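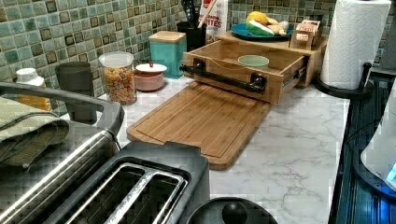

Mayuree Phetsri said that a thesis was never late, only the student was late, and that I should stop apologizing for mine and read her the second chapter aloud.

So I read. Her office at Farnitz was on the top floor and the window did not close well, and I had to hold the pages down with my elbow. The chapter was on a grammar that a monk had copied in a valley monastery. The manuscript had 501 leaves, and I had written a little on almost every one of them. She listened with her eyes shut. After seven pages she lifted one hand.

"You translate this verb as 'to release,'" she said. "On the next page it is 'to forgive.' Which one did he mean?"

I said that the dictionary gave both.

"The dictionary is not sitting its examination in May."

I had come to Farnitz to study with Professor Ouazzani, who wrote the book that everyone in our field carries and few have finished. He died in my first winter there. His students were divided among the people who remained, like the plates of a house, and I went to Mayuree Phetsri, who worked on a different language and a different century. For a long time I believed that this was my bad luck. She knew the script only slowly. She would put her finger under a word and ask me to say it, and then ask me why, and I would go home angry and look for the reason until nearly morning.

"Read it again," she said now. "Read the old words, and leave your English out."

I read the old words. The wind moved the pages and I lost my place, and I found that I was going on without it. The monk was writing to his teacher. I had known this for two years and had put it in a footnote.

"He is asking to leave," I said. "He wants the teacher to let him go."

She opened her eyes and took the chapter from under my elbow. At the top she wrote 30th March, and beside the verb a small question mark - the kind she made when she agreed.

"Bring me the third one," she said, and turned to look for her glasses, which were in her hand.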